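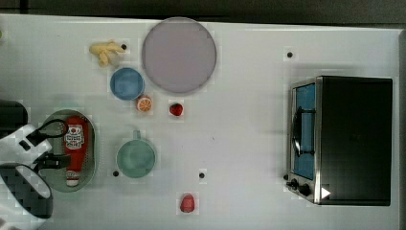 Gülizar Kaplan asked after our last report whether the families still come when the lessons move to the evening. They do. In December we had 73 adults registered in the Uklow language classes, and now we have 78.

The cooking vocabulary unit was the most requested one, so we extended it by two weeks. Attendance in Trerumden stays weaker — the last bus leaves before the lesson ends, and we are still talking with the bus company.

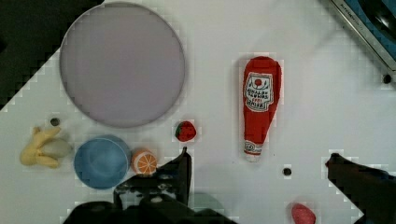 Toy food and dishes, with a large round plate and a light blue bowl.

On the budget: from the printing line we have spent 1,077 of 1,519 euros. The workbooks from Farahani arrived late, but they were complete. We ask your permission to use the remainder for dictionaries.
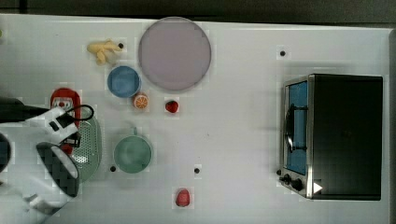 The second teacher started in Sindano and takes the beginners. Her group reads slowly and speaks a lot, as we hoped.
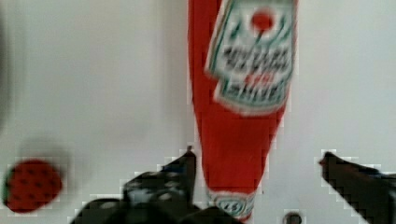 For the next period we plan a short speaking test and one open evening for the neighbors. The attendance lists will follow by mail.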